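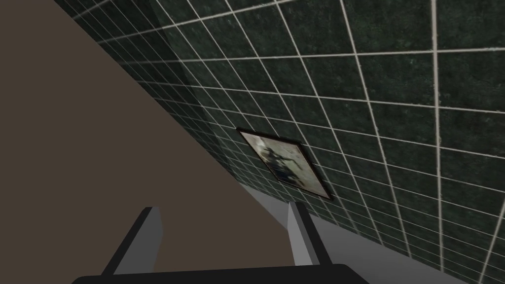

Mimoza Leka reckons she'd have given up on learning the accordion by November if it weren't for the biscuits, and I can't argue with her. I run Clellach, the evening music club, and I'm thrilled to say we're opening up 47 new places this spring!

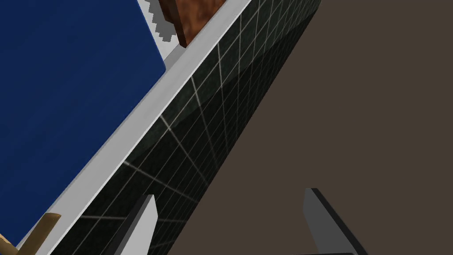
Deep blue with a pale grey rim.

We started with a borrowed squeezebox and a lot of wrong notes. Now we've 143 players on the books (plus Asger Frandsen's dog, who sings), and our first record, Puvemum, is ready to go. It's mostly waltzes, with one very silly polka that Safta Dumitrescu wrote on the bus.

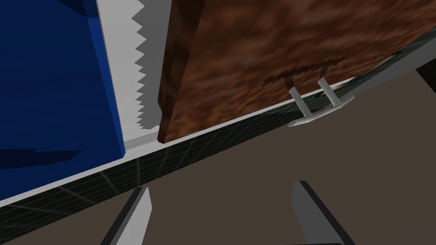
Blue beside white, with a zigzag shadow.

You don't need to read music, and you don't need your own instrument – we've got plenty to lend. Beginners start at 6.30pm, everyone else piles in at 8pm, and we usually run over.
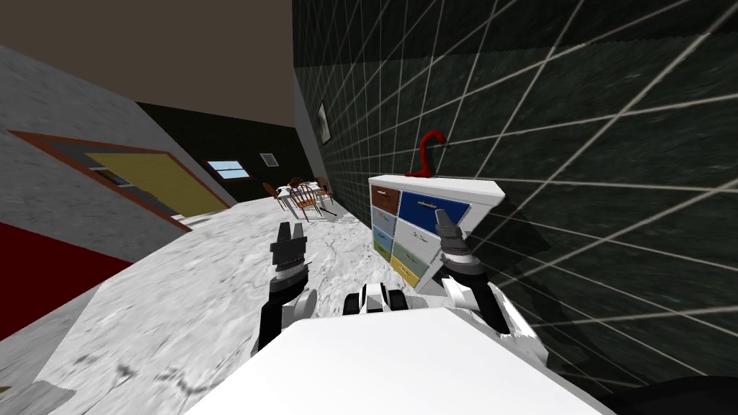

How to join

Ring the club and ask for Lewis Urquhart, or just turn up a bit early and shout for me. Your first month is free, and copies of Puvemum will be on sale at the door.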